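Practical Robotics, Handout 4: The Shelf-Stocking Exercise
Course notes, February
Instructor: Hemant Kandpal

Read this before you come to the lab. Every term someone reads it on the way out instead, and spends the first hour learning things printed in the first paragraph.

1. What you are being asked to do

You will teach a two-armed robot to tidy a small table of bathroom goods. The job is simple to say: boxes that are lying around the table should end up at the wooden rack, placed so that a shopper could make sense of them. Your four-year-old cousin could do it. Your cousin also has a sense of touch and a lifetime of practice at picking things up, mostly things she was told to leave alone.

The work has two halves. First you drive the arms by hand and record yourself doing the job well. Then you train a policy on those recordings and watch it copy you, bad habits included. If you hesitate before every grasp, so will it.

2. The bench

Both arms bolt to the rail at the front of the table. Left is always the left arm as seen by the driver standing at the rail. Write it on your hand if you have to. The tablecloth stays on. It is patterned and it creases, and your vision code will have opinions about both.

The bowl and the pan on the blue cloth are bystanders. Nothing you do should move them. A run that ends with the bowl in a new place is a failed run, however lovely the shelf looks.
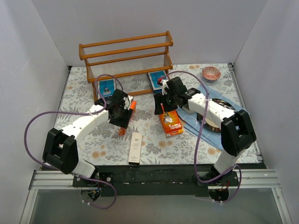
3. Before you power up

Check that each purple cable hangs in a free loop and can follow its arm through the full reach. A cable that snags on an elbow will win the argument.

Start the control software, which we call Nestby for reasons lost to time, and wait for both arms to report in. If one doesn't, restart it once. If it still doesn't, come and find me. Do not restart it 10 times and then come and find me.

Home the arms one after the other. Homing both together saves a few seconds and has so far cost us two fingertips.

4. Recording

Each team records 8 good runs per layout. A good run has one clean grasp per box, no dragging, and no moment where the driver says "wait." Throw out the bad ones on the day. You will not remember later which they were, whatever you tell yourself.

Use slim boxes and fat packages in the same layout. The slim white box is harder than it looks - it tips if you close on it off center, and it has a talent for turning in the fingers. The orange razor packages are easier to see and more awkward to hold. Vary the starting poses as well. Last year's Cundov team laid every item square to the table edge, neat as a hotel bathroom, and their policy fell apart the first time it met a box at an angle. Put things down crooked. Put one upside down. Shoppers will.
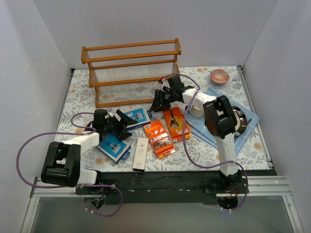 When two items sit close together, decide which one goes first and stick with that order for the whole session. The policy learns from the order whether you meant it to or not. Keep the idle arm well back while the other works. Most of our collisions involve an arm that had nothing to do and was left hovering nearby, like a relative in a kitchen.

Save the files under your team name and layout number. The disk already holds a folder called "final," one called "final2" and one called "Verhoeven REAL final." Please don't add to the collection.

5. Training

Cut the dead time from both ends of each run before you train. Begin with 1000 steps and look at the result, even though it will be terrible. You want to know what kind of terrible. An arm that reaches for the right box and misses has a different problem from one that waves at the wall.

The Prarkomeck team got their best policy at step 2130 and then trained straight through it overnight because the curve was still going down. The curve was very pretty. The arm had stopped letting go of things. Save checkpoints and try them on the bench.

6. Using the wrist view

Students tend to trust the overhead view and forget the wrist one. For the last stretch of a grasp the wrist view is worth more, as it shows whether the item is sitting between the fingertips or wedged against one of them. Watch the tilt of the box against the fingers. A little is fine. If it grows as you lift, set the box down and take the grasp again. 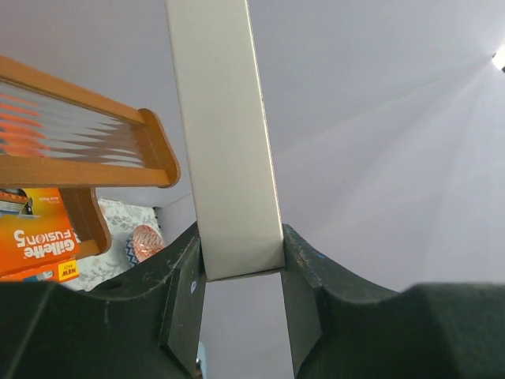

Can we use a wider grip and skip the fussing over alignment?
You can open the fingers as wide as you like on the approach, but they still have to close on both sides of the box at nearly the same moment. If one side touches first it pushes the box before the other arrives.

7. What to hand in

Your recordings, one trained checkpoint, and two pages on what went wrong. The two pages carry half the grade. "Nothing went wrong" has been submitted before and was not believed.

Bench slots are on the sheet by the door. The lab closes at 9 p.m., and arms go back to home before you leave.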